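Nilden Home Tasks Project
Progress report to Prestari, 27 April 2019

Loading laundry by remote control is the main task for this period. The operator drives both arms, starting with the washer door open and the clothes in a basket on the floor in front of it.

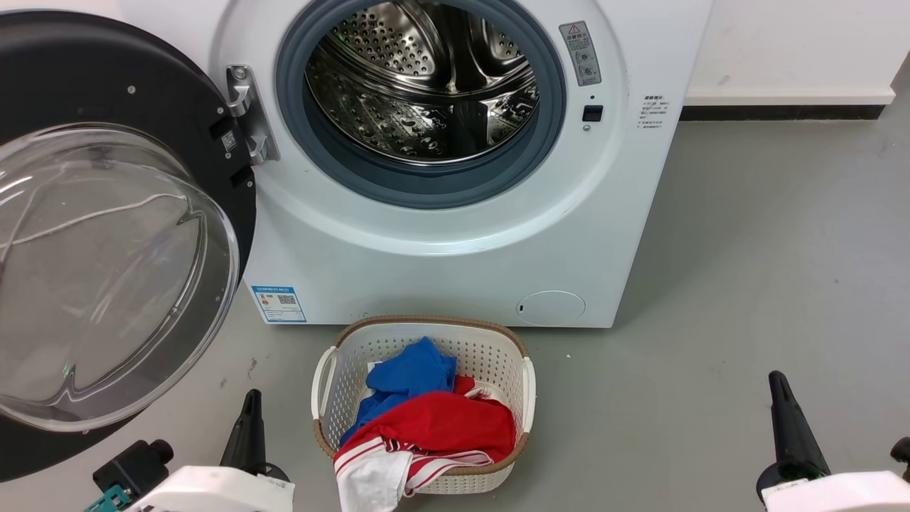
Work done

We recorded 184 demonstrations of the loading task, of which 12 were thrown out because the log stopped early. The rest have been trimmed and labeled. Each one is split into reach, grasp, lift, place and release.

Operators now train for one full shift before their runs count. Most of the early trouble was with sleeves and hems catching on the basket rim. We changed the instructions so that the operator lifts straight up before moving toward the drum.

Problems

The left arm was out of service for four days while we waited for a cable from Grindico. Thin fabric is still hard to pick up one piece at a time. Depth readings off the shiny drum are poor, and we have asked operators to slow down at the opening.

Spending

Equipment costs are within budget. Operator hours ran 64 over plan, mainly from training. We expect to cover this from the travel line.

Next period

In May we will record the same task with mixed loads and begin the first training runs on the full set. Closing the door will be added as a separate task.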